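Pririne: a set of plain-language notes from freshwater snail dissections and stain trials

README for the shared folder, kept by Skye Mowat
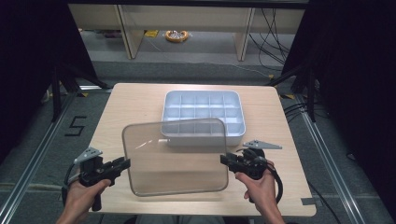 White compartment tray and its clear lid.

Hello, and thank you for opening this first. Most people go straight to the tables (I do it too, with other people's data) and then write to me a week later asking what "pale 2" means, so I have tried to put everything you might want in one place.

What is in the folder

Pririne is a collection of 438 short written records about tissue from freshwater pond snails. Each record covers one piece of tissue from one animal, and says which organ it came from, how it was fixed, which stain was used, and what the reader saw down the microscope. The records are text only. The slides themselves are stored at Bredamis and can be looked at by arrangement, but they don't travel well and we would much prefer you came to them!

Of the 438 records, 345 have been read by two people. The rest have been read by one person only, and the column called readers will tell you which is which. Please do look at that column before you draw any firm conclusions, particularly for the gill tissue, where Agnes and I disagreed more often than either of us would have liked.

Files

records.csv is the main table, with one row per record.
readers.csv holds the separate readings before we sat down together and settled on a wording.
animals.csv gives the shell length, the pond and the month of collection for each of the 187 snails.
words.txt is our list of terms, with a sentence or two on how we used each one.
old/ holds the first version of the table. It is kept so that earlier work can be repeated, and you shouldn't need it otherwise.

Columns in records.csv

record_id: a number, never reused, even when a record has been withdrawn.
animal_id: matches the same column in animals.csv. One animal may have several records.
organ: foot, mantle, gill or digestive gland.
fixing: short or long. Short means an afternoon, long means overnight.
stain: Vudora or Heydari. These are our own names for two mixtures made up in the lab, and the recipes are at the end of words.txt.
strength: pale 1, pale 2, medium or dark. Pale 1 is the faintest we could see with any confidence, and pale 2 is a shade stronger.
notes: whatever the reader felt like writing. Some of mine go on a bit.
readers: 1 or 2.

How the records were made

The snails were collected from three ponds, beginning in March and carrying on until the weed got too thick to work through. Agnes Cruickshank did nearly all of the dissection and fixing, and she taught me the rest of it with a great deal of patience. Staining was done in batches, and every batch included one piece of foot tissue that we had already stained and read before, as a check on the mixture. Where the check came out darker or paler than it should have, the whole batch was left out of the table.

We read the slides without knowing which pond the animal came from. We did know the organ, of course, as you can hardly miss it once you have seen a few.

Things to be careful about

The Heydari mixture fades. Slides read soon after staining look stronger than the same slides read later on, and we didn't write down the delay for the earliest batches. If you are comparing the two stains, I would leave out any row with "early" in the notes.

The digestive gland is a difficult tissue and falls apart if you so much as look at it. Missing values there mean the piece was lost or torn. They do not mean that nothing was seen, which is always written out as "none".

Shell length was measured from the tip to the lip of the opening. A few shells had chipped lips, and those are marked in animals.csv.

Using the records

You are welcome to use Pririne for teaching, for your own research, or to try out a method on something small and untidy. Please name the collection and both of us when you do. We would ask you not to use it to say anything about the health of the ponds, because we took snails from wherever we could reach without falling in, and that is no way to sample a pond.

Changes

Version 2 corrects the organ for a handful of mantle records that had been entered as foot, and adds the readers column. Nothing else in the main table has been altered.

Questions

Write to Skye for anything to do with the files, and to Agnes for fixing, staining or a visit to see the slides. She is usually at the bench until 4 in the afternoon and answers her messages after that.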